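Pet Travel & Giveaways < Help Board < Won a trip with my dog, now what??

Won a trip with my dog, now what??

Posted by Frauke Rieger, September 21, 2018

Ok so I need help fast. I entered a sweepstakes back in April at the adoption fair (the Joltov pet food booth, you filled in a card and dropped it in a drum) and forgot all about it. Yesterday I get a letter. Grand prize, three nights in a hotel for me and one dog, flights included. Great! Except the dog is Toter. He is a 48 pound shelter mix, been with us less than a year, never been on a plane, and barks at elevators.

The letter has a value on it of $3,140 and says I have to sign an affidavit and send it back in 12 days or they pick somebody else. Also wants my social security number. Is that normal?? My sister says never give that out.
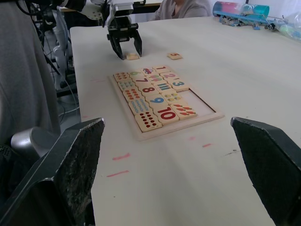

Other thing is the flight. The airline they use only takes dogs in the cabin if they fit under the seat. Toter does not fit under my kitchen table. So it would be cargo and I really, really don't want cargo for a rescue who still shakes in the car. Can I ask them to swap the flight for gas money? It's a bit over 1,000 miles each way so we'd need a motel too. Rules say "no substitution except at sponsor's discretion" which, whose discretion, who do I even call.

And can I give the trip to someone else if it all falls thru? My neighbor has a dachshund that would fit in a purse.

Sorry for typing fast, lunch break.

Gudrun Stüber

Congrats! Couple things.

SSN. Yes that's normal for a prize this size in the US, they have to report it to the IRS and you'll get a 1099 form in the mail next year. BUT don't send it to whoever mailed the letter until you've checked. Get the sponsor's phone number off the official rules or off the bag of food, NOT off the letter. Call, ask for promotions, ask if they have your name. Never pay anything to get the prize. If they ask for a "processing fee" or a gift card it's a scam, hang up.

Tax. It counts as income, so set some money aside. Depends on your bracket. I won a trip worth $2,000 once and the tax bill was a nasty surprise in spring. If you think the value they put is too high, save printouts of what the same flights and hotel really cost that week and show them to whoever does your taxes.
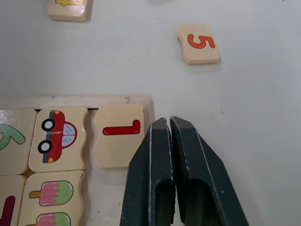 Frauke Rieger: called them this morning, it's real! They do have my name. Lady was nice but said the value is the value, and to put the flight thing in an email. She didn't say no tho.

Good, then email today. Keep it short. Dog's weight, airline's size limit, what you want instead. Attach a note from your vet if you can get one, mine did it the same day for free. Ask for the answer in writing before you sign the affidavit, because once you sign you have usually accepted the prize as is. Some affidavits have a line for it, some don't, read the small print on the back.

Ask about the hotel too. "Pet friendly" can mean under 25 lbs. Call the hotel direct, ask weight limit, pet fee per night or per stay, and whether you can leave him in the room alone (often no). If there's a fee, ask the sponsor who's paying it. 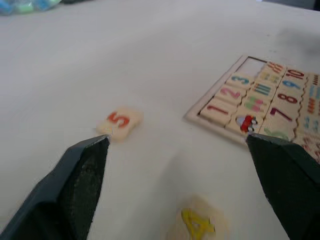
Giving it to your neighbor, probably not. Most rules say non-transferable. If you decline it just goes to the alternate winner, and if you decline in writing before accepting you normally shouldn't owe tax on it. Check that with a tax person, I'm not one.

For the elevator: practice now. Parking garage or a library, quiet time of day, ride one floor, treats, get off, go home. Don't do ten floors on day one. Ask for a ground floor room also.

corkico_mom

just drive!!! we took our two to the beach, 9 hrs, never again with planes. bring his own blanket and the bowl from home. and get his tag updated with your cell # before you go, ours still had the shelters number on it

Görtz

Same thing happened to my brother, differnt contest. They gave him a travel voucher instead of the flight but it took three emails. Send yours to the promotions address and cc customer service. Also bring the rabies certificate, the paper one, the hotel wanted to see it at check in and he had to have it faxed.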